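Comment | Film and Documentary

Let the small films be long enough

By Florence MacPherson

Most of the documentaries I have enjoyed in the past few years ran to an awkward length. They were 38 minutes, or 52, or 64. I know how awkward those numbers are because I used to programme a small festival, and I turned films down for being the wrong size. A 38-minute film is too long to go in front of a feature and too short to sell a ticket for. I sent the same polite email each time, and I think now that I was wrong to send most of them.

The film that changed my mind is called Dadholm. It follows one winter in a village where the ferry timetable has been cut, and it was made by Lucie Campbell, who shot it, recorded it and edited it at her sister's house. Her first cut was 47 minutes. Every festival that wrote back to her asked for one of two things: take it down to under half an hour, or find enough material to get it past seventy minutes. She tried both. I have seen all the versions, which is probably more than anyone else outside her family can say.

The short version is brisk and you come out of it knowing the facts. The ferry used to go three times a day and now it goes once. The shop has closed. There is a public meeting, and a man from the council reads a statement. What has gone is the long stretch in the middle where a woman waits for the boat with her shopping, talks to two other people about a dog, and then goes home again when the sailing is called off. On paper nothing happens in it. Without it the public meeting is a lot of people being cross in a hall.

The long version has an expert. He is a decent speaker and he sits in front of a bookcase. It also has drone shots of the coast, plenty of them, and music under nearly everything. Campbell told me she disliked making it and I believe her, though it was the long version that got a television sale.

I don't blame the broadcaster. Schedules have slots, and slots have to be filled to the minute. What I find harder to accept is that the same lengths have been carried over to places with no slots at all. Streaming services could carry a film of any length they wanted. In practice they ask for ninety minutes or a series, and a subject that would make a good hour gets stretched over three episodes, each with a recap of the one before it. I watched one of these in June. By my reckoning there was enough in it for a single evening, and a short one. 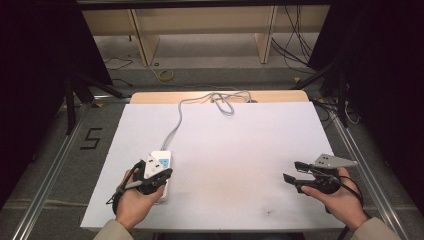
Part of the trouble is money. Funds tend to be split into shorts and features, with different forms and very different sums. Campbell applied for completion money and was offered 2,000 pounds as a short, on the condition that it came in under thirty minutes. The feature award would have been many times that. A sensible person looks at those two figures and starts hunting for another half an hour of film. I have sat on selection panels and heard people say that a project "wants to be a feature", when what they meant was that the budget did.

The other part is prizes. A film in the middle has very few it can win. It falls outside the short category at most festivals and looks thin in the other one. Without a prize there is little press, and without press a small distributor can't justify the posters.

The usual argument against me is that limits are good for film-makers. There is some truth in it. Plenty of first cuts are too long, and I have watched hundreds of them. A director who is made to lose twenty minutes will often find they were the right twenty minutes to lose. But an editor arguing about a particular scene has watched the scene – a rule about running time hasn't. I would like to see more of the first kind of pressure and less of the second.

There is also the audience to think about. People who have paid for a babysitter and a bus want a proper night out, and 47 minutes can seem a poor return. I used to say this myself. Then a cinema near me, the Purnia, started putting two middle-length films on together with a break between them, at the price of one ticket. They began at seven and we were out well before ten. The night I went there were 11 of us in the small screen, so I won't pretend it was a triumph. Most of us stayed to talk in the break, though, and I can't remember when I last did that at a feature.

Festivals could do the same thing tomorrow. A middle-length strand needs a page in the brochure and somebody willing to pair the films sensibly. Funds could ask applicants how long the film ought to be and why, and then pay for that. Neither of these is a large change.

Campbell has put her original cut of Dadholm back together and is showing it where she can, mostly in halls with borrowed chairs. She is working on a new film about a canning factory. I asked how long it would be and she said she hadn't finished shooting it yet.

More in Comment

Landry and the trouble with voiceover
Who keeps the rushes when the company folds?
Wikico: a first film that trusts its subjects
Subtitles should be on by default
Why I stopped reading the programme notes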